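Lukivow Community Help > Data Collection > Task Setup

How should a plate-wiping task be staged when other items share the table?

Posted by Sterkwood Lab Desk

Our group is gathering teleoperated examples for a learning system that is to wipe a paper plate with a sponge. The set stands at 1925 accepted episodes, and the target is 3071. Each episode is recorded from the head camera and from a second view at chest height.

The items at the back of the table take no part in the task. They have been kept in the same order throughout: clips, wipes, toothpaste, bowl. The marker stays in front of them.

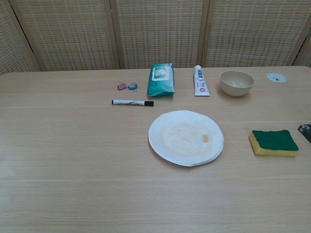
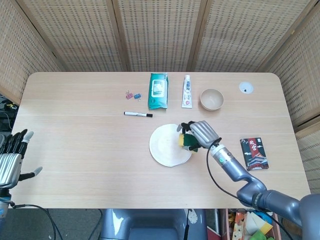

Our reviewers disagree on two matters. The first is whether the unused items should be moved between episodes, or removed altogether. The second is whether an episode should be accepted when the sponge reaches the plate but a stain remains at the end. Our written instructions say only "wipe the plate," and operators have read this in different ways. We would be grateful for advice from groups that have already trained on a set of this kind.

Posted by Skodis Data Office

On the first matter, we recommend that the unused items remain but that their positions be changed on a fixed schedule. Our own practice is to rearrange them after every 128 episodes and to record the layout number with each file. A set gathered under a single layout may train well and then fail when one item is moved a short distance. The sponge and the plate should be shifted more often, preferably before each episode, within limits marked on a printed sheet kept away from the table.

We would not discard the episodes already accepted. Please label them as layout one and hold back a portion of the new layouts for testing.

On the second matter, the instruction should be rewritten before any further recording takes place. "Wipe the plate" describes a motion. If the system is meant to learn a result, the text must state that result, and reviewers must judge the last image of the episode against it. An old oil stain on paper may never come out, so a stroke count is the safer rule for your material. We require 6 full strokes with the sponge in contact, followed by release of the sponge on the table. Episodes that fall short are kept in a separate folder under the label "incomplete," as they have been of use in training our success checker.

Posted by Yook Bench 2

Agree on the layouts. We removed everything except the plate for one set and had to record it again in February. Also check that both views start at the same moment. Ours did not.

Posted by Sterkwood Lab Desk

Thank you both. The instruction will be revised to a stroke count, and recording will resume under layout two once the reviewers have signed the new text.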